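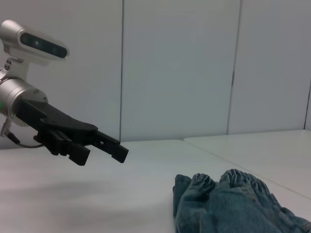
Gathered waistbands are the main cause of uneven stacks in children's denim, according to Nanolmont, and a folding standard that treats them like flat waistbands will fail at the shelf no matter how well the legs are folded.

DASTPORT, February. Pichler today released the second edition of the Ornau Fold, its written standard for inspecting, folding and packing pre-worn children's jeans. The new edition adds a separate procedure for elasticized waistbands, sets a position for printed artwork, and changes the carton layout for mixed sizes. It replaces the first edition for all denim leaving the Dastport sorting hall.

The first edition was written for jeans with a flat waistband, a zipper and a button. Pull-on styles were handled under the same steps, with a note telling packers to smooth the waist before the first fold. Nanolmont, the resale chain that receives most of Pichler's children's goods, reported that pull-on jeans made up the larger part of its restacking work. The gathered fabric is thicker than the legs. When every pair in a stack faces the same way, the waist side rises and the stack leans.

To test the change, Pichler processed 4,000 pairs under the draft procedure before it was adopted. The pairs were drawn from regular intake and were not selected by brand, color or condition. The trial covered light, medium and dark washes, plain and printed legs, and both new and heavily faded fabric.

Preparation

Jeans reach the folding table from the intake bins in whatever shape they left the bin, usually bundled. The pair is opened on a white surface. The standard requires white because stains, pulled threads and dye transfer are easier to find against it, and because blue lint from the previous pair shows and can be wiped away.

The pair is laid flat with the legs side by side, the hems to one end and the waistband to the other. The waistband is released fully so that the elastic settles at its own length. It is not stretched to match the width of the hips. Under the first edition some packers pulled the waist flat and folded over it while it was under tension; the elastic then drew back inside the fold and twisted the top of the leg.

Creases across the seat and the back of the knee are smoothed from the waist toward the hems. Creases that remain after two passes are left alone. Pressing is outside the scope of the standard.

Inspection

The front is checked first, then the back. Back pockets are checked at the top corners, where the stitching carries the most load, and along the lower edge. Contrast stitching is compared between the two pockets. A repair in a different thread color is acceptable if it is closed and flat, and the pair is then graded one level down.

Fading is recorded only when it is uneven in a way that the original wash does not explain. Many children's jeans are sold with light patches on the thighs or the backs of the legs. A patch that appears on both legs at a similar height is treated as part of the wash. A patch on one leg only is checked for thinning by raising the fabric and looking at the weave.

Printed artwork has its own section in the new edition. Prints on denim crack along fold lines, and a print that sits low on one leg is easily caught by the usual fold at the knee. Packers now locate the print before folding and move the first fold line so that it clears the artwork. Where the artwork is too long to clear, the leg is folded with the print on the outside of the bend.

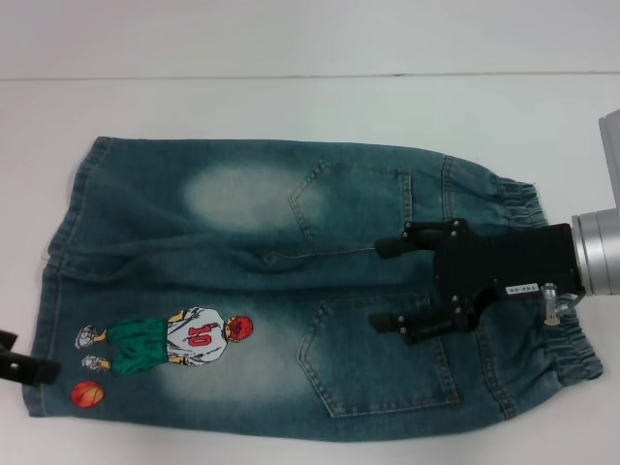
The back of the garment faces up for the final inspection, and the pair stays in that position for the fold if the print is on the back of the leg. Sports figures, numbers and animals are the motifs Pichler sees most often on printed denim. They are also the feature Nanolmont's shops want visible from the shelf, so the finished fold must leave at least part of the artwork on the upper face.

Folding

One leg is brought over the other along the center seam. The crotch point is tucked in flush with the seat. The hems are then brought toward the waistband and stopped short of the gathers, leaving the elastic as a single layer on its own. A last fold brings the lower half up, again stopping short of the gathers.

The exposed waistband is the principal difference from the first edition. It keeps the thickest part of the garment clear of the folded legs, and it allows the size label to be read without opening the pair. Waistbands with an inside drawstring are folded the same way with the string laid flat inside the waist. Knots are undone.

Packing

Each carton holds 20 folded pairs. Pairs are stacked with the waistbands at alternating ends, so that the height of the gathers is shared between both sides of the carton. Flat-waist and pull-on jeans may share a carton but are kept in separate stacks. Cartons are lined with plain paper, and a sheet is placed between printed faces where two would otherwise touch.

Mixed-size cartons are arranged with the largest size at the bottom. The size range and grade are written on the short side of the carton, on the same side for the whole pallet. Cartons are closed without compressing the contents. If the flaps do not meet, a pair is taken out and moved to the next carton.

Results of the trial

Nanolmont opened the trial cartons in its shops under normal conditions and placed the stacks on the shelf as received. Staff restacked fewer pull-on pairs than under the first edition, and cracked prints traced to a fold line were no longer reported as a separate fault. The one recurring complaint concerned very small sizes, where the legs are too short for the last fold to hold. The new edition allows these to be folded once and packed flat.

Folding a pair takes slightly longer under the new procedure, mainly because of the print check. Plain jeans are unaffected.

Availability

The second edition of the Ornau Fold runs to 12 pages and includes a table sheet for use at the folding station. It applies to children's jeans, denim overalls without metal bibs, and denim shorts. Jackets and skirts remain under the general garment standard. Copies are supplied to Pichler's receiving shops with their next delivery and may be requested by other sorting operations from the Dastport office.

About Pichler

Pichler sorts, grades and packs pre-worn children's clothing for resale. Its sorting hall and office are in Dastport.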